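How to empty the small bins without making a mess of it

By Tracey Yeoman – Nilmont Home Notes

Quick one this week. Got a lot of mail after the kitchen bin page, mostly people asking about the little ones. Office bin, bathroom bin, the one by the front door. Same idea, less weight, more annoying.

What you need

Liners, a size up from what the box says
Old newspaper or a paper towel
Dish soap, warm water
A rag you don't love
15 minutes the first time, less after that

Step 1. Get the liner right

Most slipping liners are just too small. Measure around the rim with a string, then lay the string flat. Liner opening laid flat should be at least half that, plus a bit. Mine is 39 inches around so I buy for that and don't think about it again. I get the Moura rolls, 120 to a box. Flurkex ones are fine too but the perforations tear crooked.

Fold the top of the bag down over the outside of the rim. All the way around, a good few inches. Then push your fist down to the bottom to get the air out. If it balloons back up, lift one side of the fold, let it breathe, fold it down agian. 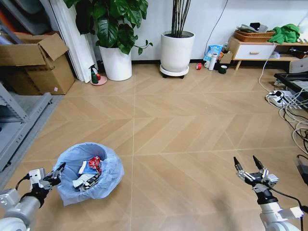
Issue 39

Folded rim, bag down inside. Wrappers and paper are easy trash, nothing heavy, so a thin bag copes. Wet stuff is another story – put newspaper in the bottom first, two sheets, and change it more often.

Step 2. Before you pull the bag

Squash down anything sticking up. Long things go in diagonal and poke through when you lift, so break them or turn them. Pens, skewers, blister packs. Blister packs are the worst.

Anything sharp gets wrapped in paper and taped. Every time. I don't care how full the bin is.

Check for batteries. They don't go in here, your town will have a drop off.

Step 3. Lift and tie

Unfold the rim first. All of it. People yank from one side and that's how it rips.

Gather the top, twist it twice, then lift straight up with one hand and hold the bin down with the other. Light bins come up with the bag otherwise. If it's stuck, that's suction – tip the bin a little and slide your fingers down one side.

Tie it outside the bin, over the floor if the floor is hard, over newspaper if it's carpet.

Step 4. Wipe

Squirt of soap, warm water, rag. Inside, then the rim, then the bottom outside, which everyone forgets. Dry it properly. A damp bin with a new bag in it smells by the next day.

Once a month in summer do it with baking soda. Leave it on while you do something else, rinse.

Step 5. Put it back somewhere sensible

Not behind a door. Not under a desk where you have to aim. Keep it where you can reach it from where you make the trash. Near plants is good if you're always picking off dead leaves, and at Linadell Street I ended up with 2 bins for that reason, one at each end of the room.

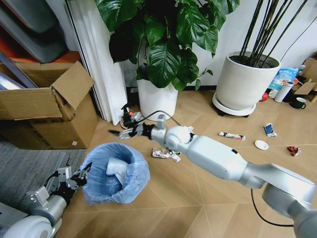 Blue bin on the floor, potted plant in the same room.

Leaves and old flowers can go in loose if they're dry. Potting soil shouldn't, it's heavy and finds every hole. Bag it by itself or put it back in the garden.

Spares

Keep the next few liners flat in the bottom of the bin, under the one in use. Saves a walk. Take them out when you wash it, I forgot once and had to hang them all on the shower rail.

Next time – recycling boxes, and why mine keeps falling apart at the corner.

Updated 2021-03-16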